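The morning shift at Flono's Flolesham site starts at 6:30, and by the time Nusrat Sethi has hung up her coat the robot is already at it. It has two arms, a white table to work on and one job: folding. Flono is a supply business that washes and folds workwear and linens for shops and cafés, and it also packs their drinks orders. For years the folding was the job people tried to swap out of. Now they wander over on their breaks to watch somebody else do it!

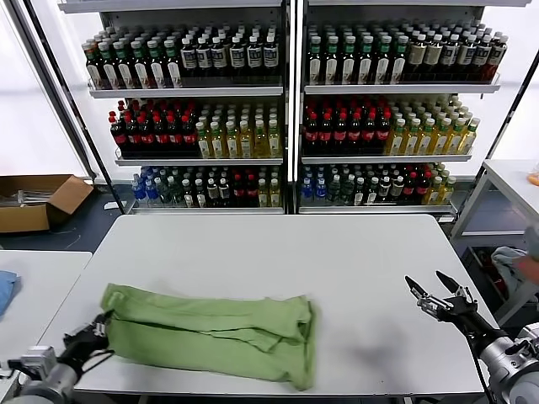
*A grip on one end of the green cloth, with the second arm open above the table.*

Sethi has worked here 13 years and can fold a shirt while telling you about her daughter's wedding. She figured the robot would be gone by May. Instead she became one of its teachers, along with Danish Mirani from the drinks side, and the two of them now spend part of every shift setting out pieces, watching the attempts and writing down where things go wrong.

"A shirt never lands the same way," she says. "I stopped noticing that a long time ago. Then I had to explain it to an engineer, and I thought, wow, I know a lot."

The robot, which everyone calls Rizvi after the project name on the paperwork, works right in front of the drinks shelves, with the red caps of the cola and the green caps of the yellow drinks lined up behind it. Mirani likes having it close. He can restock and still keep an ear on the arms, and he swears he can tell from the sound when a grip has missed.
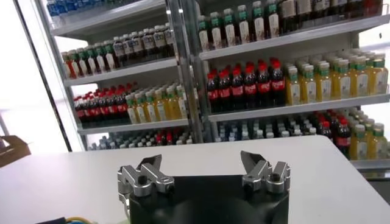 ## Slow hands, good company

Fast it isn't. Sethi beats it every time, and she enjoys that more than she should. But it doesn't mind the fiftieth shirt, and that matters in a place where sore wrists used to be part of the deal. Shift lead Shamim Gilani has cut hand folding to blocks of 15 minutes and moved people on to checking, mending and customer orders in between.

Mending is the surprise hit. Torn pieces used to go straight to Lollgate, the depot across town, and come back whenever they came back. Now there's a mending bench at Flolesham with a sign-up sheet, and the sheet is full.

Edges are still the hard part. A person feels for the hem with a thumb, and the gripper has to find it and pinch — one layer, ideally, and not three.
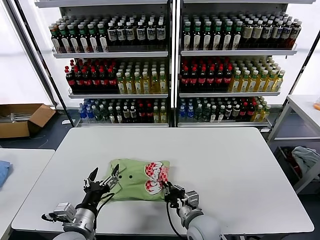 **Did anyone lose a job over this?**

Nobody has so far. Flono kept all 50 people on at Flolesham and put in writing that changes in duties come with training and no cut in pay. Gilani wants that promise renewed every year, and she's pushing for it.

Some of the crew have doubts, and they're worth hearing. Noman Magsi misses the folding table as a place to talk. Four people around a pile of laundry solve a lot of problems, he says, and checking is quieter work. Gilani has since put the checking stations side by side, which Magsi calls a start.

Caroline Kashindye, the engineer on the project, spends more time on the floor than at her desk. She loves the messy starts best — a heap of fabric, both grippers open on either side of it, and every possible first move still on the table.

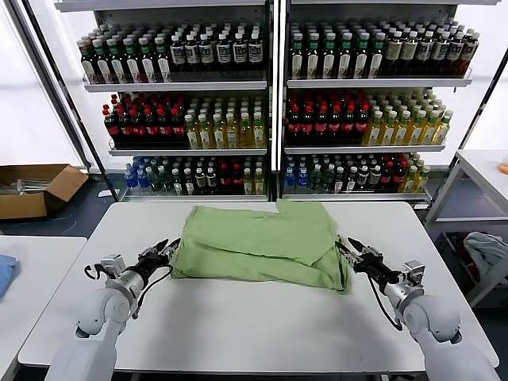 **Who decides what the robot tries next?**

The crew makes a wish list every month, and Kashindye picks from it with Gilani. Aprons are at the top right now, strings and all. Sethi has offered to teach that one herself, and she's already bringing in her own.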